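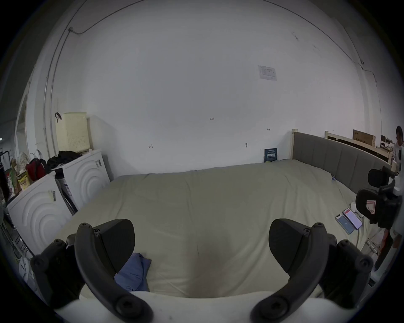 Home News Business Food Culture Letters Archive

The baker who went back to one oven

Wainwright has had a bakery on Mill Street for as long as most residents can remember. For six years it had three. All of them belonged to the same woman, who learned the trade at a supermarket counter in Ivden and bought her first shop with a loan against her car and a small inheritance.

Two of those shops are now closed. She closed them herself, while both were still taking in money, and she asked that her name be left out of this article. People in town know who she is, she said, and people outside town don't need to.

We met on a Tuesday at 2 in the afternoon, after the lunch trade and before she starts the doughs for the next morning. She had flour on her sleeves and a mug of tea that she reheated twice and did not finish.

"I was making 600 loaves a day across the three places," she said. "I was making them in the sense that my name was on the lease. I hadn't shaped a loaf myself in over a year. I was driving. I drove flour, I drove trays, I drove people to work when their cars wouldn't start."

The second shop opened near the bus station. The third was in Dritine, a 40 minute drive when the bridge is open. She says the Dritine lease was cheap and that this was the only good thing about it.

"It was a former shoe store. The floor sloped toward the street. You'd put a rack down and it would start to roll. We wedged everything. The landlord promised to level it and he never did, and I never made him, so that one is on both of us."

Sales in Dritine were steady from the first month. Customers there bought more rolls than bread and almost no rye, and it took her some time to stop baking rye for them. She kept sending it over every morning and it kept coming back.

"You think if it's good they'll come around to it," she said. "They had their own ideas about supper. They wanted a soft roll. There's nothing wrong with a soft roll."

The trouble was staff. Bakery work starts at 3 in the morning, and the people who are willing to do it are usually not willing to do it for long. She had 15 employees at the busiest point. She trained most of them herself at the Mill Street shop, then sent them to one of the others, where she saw them for a few minutes each day.

"Training somebody takes months. It isn't hard to explain. Any day you can explain it. But they have to have made the dough when the room is cold and when it's hot, and when the flour has changed on them, and that takes as long as it takes. I'd get a person to that point and they'd leave for the warehouse. I don't blame them. The warehouse has a break room."

She raised wages twice. The second raise helped, and two of the people she has now stayed on account of it. It also took most of the profit out of the bus station shop. She went over the figures at her kitchen table through most of one December and decided to try another year.

That year the mixer in Dritine failed. It was a used Gudilent, bought at auction when a school kitchen closed, and it had run without a complaint until the morning it stopped. Parts took weeks. For that time all of the Dritine dough was mixed on Mill Street and driven over in tubs.

"So now I'm up at 1 instead of 3. I did that for five weeks. At the end of it I fell asleep at a red light. Nothing happened, a man behind me honked and I woke up. I drove the tubs the rest of the way. Then I sat in the parking lot and thought, well, that's enough."

She did not close the shop that day. She finished the lease, which had seven months left, and told the staff as soon as she had decided. Everyone who wanted to keep working was offered hours at one of the other two places. The bus station shop went the following spring, when the owner of the building wanted it back for an expansion of the ticket office. She could have fought that and was told by a lawyer that she might win.

"He was surprised when I said no thank you. He'd already started explaining how it would go."

Asked whether she misses either of them, she took a while to answer. She misses the bus station customers. A bakery near a bus station gets the same people at the same minute every day, she said, and they come in with the right change already in their hand. Some of them now walk the extra distance to Mill Street. Others she has not seen again.

She does not miss Dritine, though she was sorry for a family there who had ordered their birthday cakes from her. She still makes those and somebody comes to get them.

The Mill Street shop has changed less than she expected. The counter is the same one. She took out two of the four tables to make space for a second cooling rack, and some customers complained and then stopped. The hours are shorter. She closes when the bread is gone, which on a Saturday can be before noon, and she has put a note on the door saying so.

"People read the note and then they knock," she said. "I come out and tell them what's on the note."

The rye is back. She bakes it in a long, narrow tin that belonged to the previous owner of the shop, and it needs a full day before it can be cut. She sells it the day after baking and will not sell it sooner. The starter is fed at closing time with cold water in summer and slightly warm water the rest of the year. She does not keep a spare in the freezer. She used to, and when she finally thawed it to see if it worked, it didn't.

Her flour comes from a mill an hour north. She switched to it after the closures, when the amount she needed dropped low enough for the mill to supply. It costs more and behaves differently from sack to sack. One delivery last fall took so much less water than the one before that she threw out the first batch.

"With 600 loaves I couldn't have used it. You need the flour to be the same every day, because the person mixing it is 19 and it's their second week. Now it's me mixing it, or it's someone I'm standing next to. If it's slack I feel that it's slack and I fix it."

Her income is lower than in the best year of the three shops and higher than in the worst. She would not give the numbers. She did say that she had paid off the ovens, and that for the first time she has a savings account she doesn't look at.

She has been approached since about opening again elsewhere. One offer came from a grocery chain that wanted her bread on its shelves under her shop's name, baked in a plant to her recipe. She went to see the plant and thought it was clean and well run. The loaves they had made as a trial were fine, she said. She ate one with butter in the car. She turned them down by letter the same week and they wrote back politely.

"I had nothing against it. But I'd have been driving over there to check on it. I know myself."

What she has now is a morning that starts at 3 and is over by early afternoon. On most days she sleeps after lunch, wakes up for supper, and goes to bed again at 9. She took up swimming at the town pool and gave it up when the pool raised its fees. On Sundays the shop is closed and she cooks something that has no flour in it.

Her advice to anyone thinking about a second location was short. Work out who will open the door when you are at the other one, she said, and then work out who will do it when that person is sick. She had not done the second part.

At a quarter to four she stood up, put the mug in the sink and began weighing salt. The next morning's list was taped to the wall by the scale: white, wheat, rye, rolls, and two cakes, one of them for Dritine.

The Mill Street shop is open Tuesday through Saturday from 7 in the morning until it sells out. Rye can be reserved in person the day before. She does not take orders by phone.

40 shares 15 comments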